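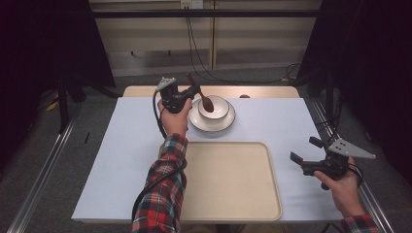

Février, et il fait nuit à cinq heures. J'ai passé l'après-midi avec la vaisselle, enfin, avec une toute petite partie de la vaisselle : le bol blanc, celui avec le bord foncé, son assiette, et la cuillère en bois. Le reste attend dans les cartons de Podov, et il y en a encore 11 (je viens de les recompter, je n'aurais pas dû).

J'aime beaucoup ce bol. Merike Šimkus me l'a donné quand elle a vidé la maison, avec l'assiette qui va dessous et un tas de choses dont je ne sais pas quoi faire, dont 3 saladiers énormes. Qui reçoit assez de monde pour 3 saladiers ? Le bol, par contre, je m'en sers tous les matins. Il tient bien dans les mains et il a juste la bonne taille pour la bouillie d'avoine. J'ai essayé les autres, les grands, les petits, je reviens toujours à lui.

Pour le plateau beige je suis moins sûre. Il est en plastique, il est grand, ses coins arrondis ne rentrent dans aucun placard, et pourtant je le sors sans arrêt ! J'y mets tout le petit déjeuner d'un coup et je fais un seul voyage. Rasmus dit qu'on dirait un plateau de cantine. Il a raison, mais c'est lui qui s'en est servi hier soir pour manger sa soupe devant le film, alors bon.

La cuillère, il faudrait que je la huile. Je le note ici pour la troisième fois au moins. L'huile est quelque part dans un carton marqué « Prela », avec les torchons et le moule à tarte, et chaque fois que je l'ouvre je tombe sur autre chose (aujourd'hui : les lettres de tante Avotiņš, presque 50, et adieu la cuisine pendant une heure).

J'ai quand même pris une décision. Le bol et l'assiette resteront à portée de main, sur l'étagère du bas, et les saladiers monteront tout en haut. Le drap bleu très clair, je le garde comme nappe pour l'instant, il est doux et les bruits de vaisselle s'entendent moins dessus. Merike trouverait ça affreux, un drap sur une table. Il faudra le repasser avant qu'elle vienne, ou acheter une vraie nappe, mais j'ai vu les prix et je crois que je vais repasser.

Rasmus rentre vers huit heures avec du pain. Demain je cherche l'huile, et j'appelle Merike pour lui demander si elle veut récupérer au moins un saladier.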